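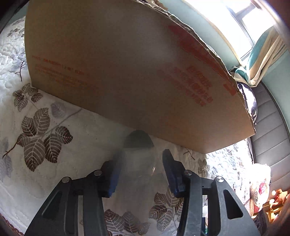
# Flat board, full bin: what to do with cardboard at home

Corrugated cardboard enters most homes as packaging and stays longer than intended. A single delivery of bedding or a small item of furniture leaves behind several square metres of board, and the usual route to the recycling bin passes through the bedroom, because that is where the box was opened.

The material itself is simple. Single-wall board has 2 flat liners glued to a fluted sheet between them. The flutes run in one direction, and the board bends easily along them and resists bending across them. Anyone flattening a box by hand will find this out within the first panel. A tear that follows the flutes is fairly clean. A tear across them pulls the liner away from the core and leaves a ragged margin with the corrugation exposed.

## Cutting and tearing

Tearing is quick and needs no tool, but it sheds fibre. On a hard floor this is a minor matter. On a quilted bedspread the crumbs settle into the stitching, and a patterned cover in browns and greys will hide them until somebody lies down. Shake the cover out of a window before washing it; damp paper fibre clings to cotton and ends up in the machine filter.

A knife gives a better edge. We tried two. The Fornix folding cutter has a short blade that goes through single-wall board in one pass and double-wall in two. The Trullen safety knife is slower and snags where the glue is heavy, though its blade retracts when it leaves the work. Neither should be used on a bed. A mattress gives under pressure, the board sags, and the cut goes through to whatever lies beneath.

## Sorting the panels

Large flat panels are worth a second look before disposal. A plain panel makes a drawer base, a stiffener behind stored prints or a layer between a mattress and rough slats. Printed panels do the same work with the print facing down. Red carton ink can mark pale fabric if the board gets damp, so keep it off white bedding in store.

Panels with one torn side can be trimmed to the nearest sound line. Discard anything that has been wet. It loses stiffness and does not recover it on drying.

Tape should come off first. Paper tape may stay on in most collections; plastic tape and label pouches should not.

## Storage until collection

Board kept flat takes little room if it is stood upright. The Mema rack, a wire frame intended for trays, holds a fortnight's worth in the gap beside a wardrobe. Borkowska sells a canvas sling for the same purpose, which hangs from a door and suits smaller pieces. The sling is the better choice in a rented room, as it needs no fixings. Overfilled, it swings out and catches the door frame.

Panels wider than the bin opening should be scored along the flutes and folded. Scoring through the upper liner only is enough. Tie the bundle in both directions with string and put it out on the morning of collection if rain is forecast.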